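Session 8: Gathering examples by hand

Welcome back, everyone, and well done for getting through the reading on Plurnodis, which I know is a bit of a slog in the middle! Today we carry on with the rice task, and I'd like each pair to bring me 15 good runs by the end (a good run is one you'd be happy for the arm to copy, wobbles and all). Please start each run with the gripper somewhere slightly new, and spread the grains differently too.

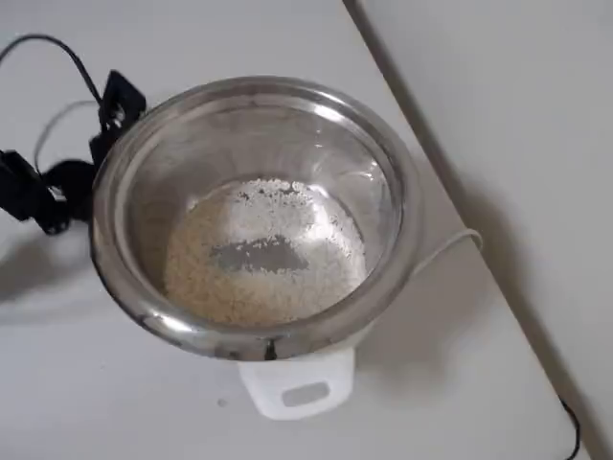 One of last year's pairs asked whether failed runs should simply be thrown away. Please don't! Put them in the Plarna folder, marked as failed, with a line on what went wrong. We had 251 runs in there by January, and I still go back to them when a trained model does something odd at the rim.

For next time, read the Lindqvist handout as far as section 2 and jot down any spot where you, guiding the arm, found yourself hesitating.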